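# Lake Mollel

Lake Mollel is a shallow freshwater lake on the floor of a rift valley, fed by two seasonal rivers and a group of springs along its western shore. It has no surface outlet. The lake is known for its wide changes in level, for its papyrus beds and for a small-scale fishery based at the landing village of Vokley. 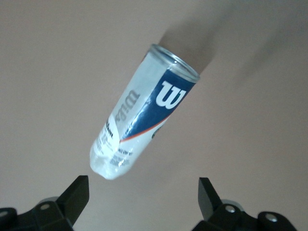 **Why is the water in Lake Mollel fresh when the lake has no river flowing out of it?**

Water leaves the lake underground. It seeps through porous volcanic rock beneath the southern shore and carries dissolved salts away with it, so that they do not build up in the lake as they do in many closed basins.

## Geography

The lake lies in a shallow depression between the Eltham escarpment to the west and a line of low volcanic hills to the east. At its average level it covers 55 square kilometres. The greatest depth, 8 metres, is found near the foot of the escarpment, where the bed falls away steeply. Elsewhere the bottom slopes so gently that a small rise in the water can move the shoreline a long way inland, particularly on the northern plain.

The larger of the two rivers, the Clornton, rises in forested country above the escarpment and enters the lake through a marshy delta. The second, which has no settled name on official maps, is dry for much of the year. The springs are of greater importance in dry periods, when they may be the only source of water reaching the lake. Most emerge at the base of the escarpment among boulders and fig trees, and several are used by nearby households.

## Changes in level

Records of the lake's level were kept irregularly until a gauge was fixed to the old jetty at Vokley. The gauge has been moved on two occasions, once after it was covered by rising water and once after the jetty collapsed, and readings taken at the different positions are difficult to compare. Older residents remember grazing cattle on ground which is now open water, and also remember walking to an island that can at present be reached only by boat.

Several explanations have been offered for the rises. Heavier rainfall in the Clornton catchment is accepted by most writers on the subject. The clearing of hillside forest is also thought to play a part, as rain runs more quickly off bare slopes and carries soil with it. Movement in the rocks below the lake, which might narrow the underground channels to the south, has been suggested but remains unproven.

During the most recent rise the water reached the lower part of Vokley. The fish market, a primary school and the road to Eltham were flooded, and 100 households moved to higher ground. The road was later rebuilt on an embankment. The school reopened on a new site, although the old building still stands in the shallows and is used by cormorants as a roost.

## Wildlife

Papyrus grows thickly around the Clornton delta and in sheltered bays. Pieces of the bed break away in strong winds and drift across the lake as floating islands, which sometimes block the landing places. The swamps shelter herons, jacanas and several kinds of warbler. Pelicans visit when fish are plentiful near the surface.

Hippopotamuses live in the delta and come ashore to graze at night. They cause damage to maize and bean plots along the northern shore, and some farmers dig ditches to keep them out. Crocodiles have not been recorded.

## Fishing

The catch consists mainly of tilapia, with smaller quantities of catfish and barbel. Most fishing is carried out with gill nets from wooden boats, each worked by a crew of two or three. Long lines are used for catfish in the deeper water. Boats leave Vokley in the late afternoon to set their nets and return at first light, when traders from Eltham wait at the landing to buy.

Fishing is closed in August to protect breeding fish. Nets with a mesh narrower than 4 inches are forbidden at all times, as is the use of seine nets from the shore. The rules are enforced by the Vokley Landing Association, which also issues boat licences and keeps the weighing shed. Fish that are not sold fresh are split and dried on racks, or smoked over acacia wood – a practice that has put pressure on the woodland east of the village.

Flooding has had mixed effects on the fishery. Drowned grassland gave young tilapia new feeding grounds and catches rose for a time, but submerged fences and tree stumps tore nets and damaged hulls.

## Culture

A boat race is held at Vokley on 24th May. Crews row from the landing to the island and back, and the winning boat is given the first place at the landing for the rest of the season.

## See also

- Clornton River
- Eltham escarpment
- Inland fisheries
- Closed drainage basins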